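Notebook, finishes bench
2023-05-01

Felt again. Third entry on this and I am still not persuaded that the Mollex water-repellent treatment does what the leaflet says it does. Writing it all down properly this time so that Abhishek can argue with the page instead of with me.

Where we had got to: the leaflet claims that treated wool felt "resists spills and everyday soiling without change to colour or handle". Resists is a lovely word. It could mean anything from a drop sitting on the surface overnight to a drop taking slightly longer to sink in than it would have done anyway. Untreated wool felt already resists a drop of water for a good while, as anyone who has been caught in the rain in a felt hat knows. So the only question worth bench time is whether treated felt is better than plain felt of the same weight from the same roll. The leaflet does not compare the two. I have read it front and back.

Stock for today
Pale grey, 2 mm, wool and viscose blend, from the Pudell roll. The label says mostly wool. I have my doubts, going by how it smells when singed (some hair, quite a lot of burnt paper).
Charcoal, thicker, from Khurana, sold as all wool. Singes like wool. Fine.
Treatment: Mollex, the bottle opened last July. Abhishek thinks it may have gone off. The bottle gives no shelf life, so if it has gone off that is also a result.

Method, such as it is
Cut squares from both felts, half treated and half left plain. Brushed the treatment on as directed, one coat, left flat on the rack overnight with the window shut. I marked the backs in pencil and had Abhishek shuffle them and lay them face up, so I would not know which I was dripping on. He thinks this is theatre. I think that the last round, where I knew perfectly well which were treated and found them all marvellous, was theatre.

Drops were cold tap water, black tea without milk, and cooking oil, all from the same dropper, rinsed between. Waited 17 minutes on the kitchen timer (I was aiming for a quarter of an hour and got held up at the door by the delivery). Lifted what was left with the corner of a paper towel, no rubbing.

Results, water
Charcoal: could not tell treated from plain. All the drops stood up as beads and came away clean on the towel. I guessed which were which before turning them over and did no better than a coin would have.
Pale grey: here there was a difference. The plain squares had let the water in and showed a dark patch on the back. The treated ones had mostly held, with one exception which soaked right through. Either I missed a bit with the brush or the felt is uneven. Holding it up to the window, there are thin places all over the Pudell roll, so I lean towards the felt.

Results, tea
Same pattern, with more regret. Every pale grey square has a ring on it, treated or not. The treated rings are smaller and sharper at the edge, and to my eye that makes them look worse. A soft wide stain on grey can pass for shading. A small crisp ring looks like somebody put a cup down. The charcoal shows nothing, but then charcoal would not show tea if you stewed it in a pot, and I would ask that we stop counting that as a pass.

Results, oil
No difference whatever. Straight in, both felts, treated and plain. The leaflet says "spills" and leaves it to the reader to imagine which ones.

Handle
This is where I get cross. "Without change to handle" is simply untrue for the pale grey. The treated squares are stiffer and they crackle a little at the first fold. After being worked between the fingers they loosen up, but then the surface goes fuzzy where it was folded. On the charcoal I could feel it only when I was told which one I was holding, so I don't count that.

Abhishek could not feel it on either. He has also been sanding all week. I have asked for a second opinion from someone with fingertips.

Colour
Pale grey goes a touch yellower. You have to lay the two side by side in daylight to see it, and under the bench lamp it vanishes. A customer who buys one folder will never know. A customer who buys a second one from a different batch might.

On the abrasion figure
The leaflet also has a line about the finish surviving 500 rubs. Rubs with what? How hard? I did 100 with a dry cotton rag round a cork block, by hand, on one treated pale grey square, and then put a drop of water on it. The drop went in straight away. One square, one person, an arm that got tired, so I am not going to hang anybody on it. But if the finish will go in 100 strokes of a cotton rag, then whatever they were rubbing it with must have been very polite. I would like to repeat this with a weight on the block so that the pressure is the same each time.

Costs
Abhishek's argument is that even a small benefit is worth having if it is cheap. Agreed in principle. But the bottle is the small part of it. The squares have to lie flat overnight, they take up the whole rack, and nothing else can be on the rack at the same time because of the smell. For folders we would be treating every panel before stitching, or else treating the finished thing and hoping it does not creep into the thread and round the snap. I tried one scrap with a row of white stitching across it, and the thread took up the liquid before the felt did. It dried with a faint tide line on either side of the stitches. You could tell a customer it was a design feature. I would not care to be the one telling them.

Prirance have offered us a felt that is treated at the mill, which would get round the rack problem. They sent a page of claims and no sample. I have written back asking for a sample and no page of claims.

What actually happens to felt folders
I keep coming back to this. We have spent three rounds on tea, and I cannot remember one folder coming back with tea on it. The ones that come back have gone at the edge, or bobbled where they slide in and out of a holder, or pulled at the snap. Felt rubbing on felt is much the worst, since both sides grab. None of that is a liquid, and a finish that stiffens the surface and then goes fuzzy at the fold could well make it worse.
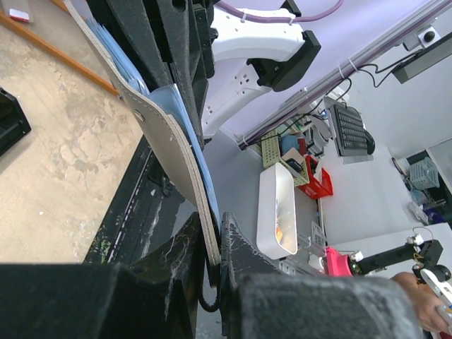 Pale grey folder with blue sheets in it, by the charcoal felt slots. Stitched edge, small snap.

So the next test ought to be about wear. In and out of a slot, same folder, same hand, one treated and one plain, look at the edge afterwards under the lamp. It is dull work, but it is the question we should have begun with. I would put paper inside as well. An empty folder bends out of the way and flatters the felt, while a full one presses on the sides.

Things that could be wrong with all of the above
Old bottle. See top.
Too few squares. I cut what the offcuts allowed.
The Pudell felt is patchy, so the one failure in water could be the material, the brush or bad luck, and I have no way of sorting them apart.
Tap water here is hard. Might leave a mark of its own on drying. I did not run a blank with distilled and should have.
I came into this disliking the leaflet. The shuffling helps with the water and the tea. It does nothing for the handle, where I could feel the stiffness and knew at once what I had hold of.

Where I stand for now
Charcoal: leave it alone. It looks after itself, and the treatment adds nothing I could find.
Pale grey: some help against plain water, none against oil, arguable for tea. Costs us a night on the rack and the feel of the cloth. I would not put "spill resistant" on the label, whatever the supplier puts on theirs. If we must say something, "wipe up water promptly" is true of every felt ever made.

Abhishek's note, added at his insistence: "Smaller stain is a smaller stain. Would still treat the grey. Try two thin coats before giving up on it. A.D."

Fair enough, two thin coats it is, from a new bottle, with the date of opening written on the side in marker. Squares to be cut from the thick end of the roll if we can find it. If the second coat makes it any stiffer we shall be able to stand the folders up on their own.

To do
Order fresh Mollex, small size.
Distilled water for the blank.
Find the brass weight for the cork block; it was last seen holding the door.
Chase Prirance for the sample.
Ask Khurana if the charcoal comes in a paler shade at the same thickness. If it does, most of this entry can be crossed out.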